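So the downspouts are in, finally!

If you read my post back in September you'll remember the puddle. It sat against the back wall of the house every time it rained, right under the kitchen window, and I kept telling myself it was a low spot in the yard. Then I went out in a real downpour with an umbrella and a flashlight (my neighbors must love me) and watched the water come straight over the front lip of the gutter like a little waterfall.

I cleaned the gutters first, obviously. Three buckets of black muck, a tennis ball and a whole lot of those helicopter seeds from the maple. Next storm, same waterfall. The trouble was that the back of the house has one long run of gutter with a single downspout at the far end, and the whole thing had sagged in the middle, so half the water was never going to get there.

I got quotes from two places. Fikier wanted to tear everything off and start over, front and back, and the number made me sit down. Horkau came out, poked around up there for 25 minutes, and said the gutter itself was fine but it needed new hangers, a proper slope and a second downspout at the kitchen end. Guess who got the job.

They were done by lunch. I picked the plain white downspout from Olvera because it matched what was already there, and then went back and forth forever over the extension at the bottom. The crew left me with a stubby one, and I swapped it myself for a five-foot piece so the water lands past the flower bed. Two screws and a lot of muttering, but it's on there and it's solid.

We've had three good rains now and the wall is dry. I went out in my slippers to check each time - I can't help it, I get weirdly excited about this stuff.
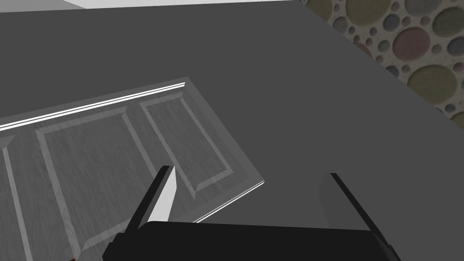 The one thing I'd do over is the leaf guards. I bought the Zidilano mesh kind, the ones you cut with tin snips and tuck under the shingles, and I should have let the crew put them on while their ladders were up. Instead I've done one section and the rest of the box is in the garage. The cut edges are sharp, so wear decent gloves, and measure from bracket to bracket before you start snipping. Ask me how I know.

Next up is the fascia board on the garage side, which has gone soft at one corner. I pushed a screwdriver into it and it went in a lot further than I wanted. If you've patched one of those with epoxy and it held up through a winter, please leave me a comment, and tell me which brand you used!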